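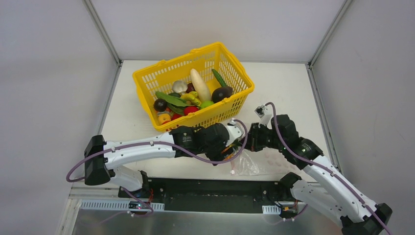
Does an elimination period on an LTC policy count calendar days or service days?

Posted by Uchenna Tamuno, January 4, 2020

Hi all! I finally sat down over the holidays and read my mother's long-term care policy cover to cover (it took two pots of coffee) and I'm so glad I did, because there is a lot more in it than I thought. She bought it through the Anozie agency years ago and has kept up every premium. Now she needs help with bathing and dressing, and we have a home aide lined up for three visits a week.

What I can't work out is the elimination period. The policy says 44 days. Is that 44 days on the calendar from when she qualifies, or 44 days on which the aide shows up? At three visits a week that's a giant difference for us! The wording on page 6 is "days on which covered services are received" but the brochure in the same folder just says "a 44-day wait." Also, does she keep paying premiums the whole time? Thanks so much, I've learned a ton reading the old threads here.

Gandent

Good for you for reading the whole thing! I went through this with my dad and it's so worth the effort.

The policy wording wins over the brochure, so going by what you quoted, yours sounds like a service-day policy. Only days with a paid, covered visit count. Three visits a week gets you to 44 in the fifteenth week. BUT - and please check this before you do anything else - some policies have a line saying that one or more days of home care in a week gets credit for all seven. In my dad's it was in a rider stapled to the back, not in the main part. If she has that, you'd be through the wait in the seventh week, which is wonderful.

Things I'd do now: call the claims number and ask them to send you their answer in writing. Ask if the aide has to be licensed or come from an agency, because visits from someone who doesn't qualify may not count at all. Ask what date they'll use as day one - ours wanted a nurse's assessment and a plan of care first. And save every invoice and every visit note! I had a big accordion folder and I loved that folder. Dad's final claim packet was $3205 in home care bills and they paid it 14 days after I mailed it.

Premiums: keep paying until you have a letter saying they're waived. On many policies the waiver only starts once the wait is over, and some don't waive for home care at all.

Zurkel

its calendar days. mine was calendar days and they never asked about visits

Komness

Zurkel's may well have been, both kinds are out there, so go by the page Uchenna quoted. One happy thing to add: look for whether the wait only has to be met once in her lifetime. Lots of policies work that way, so if she gets better for a while and needs care again later, she wouldn't start over from zero. Look under "Benefit Provisions" or in the definitions. Good luck to you and your mom, and do come back and tell us what the rider says!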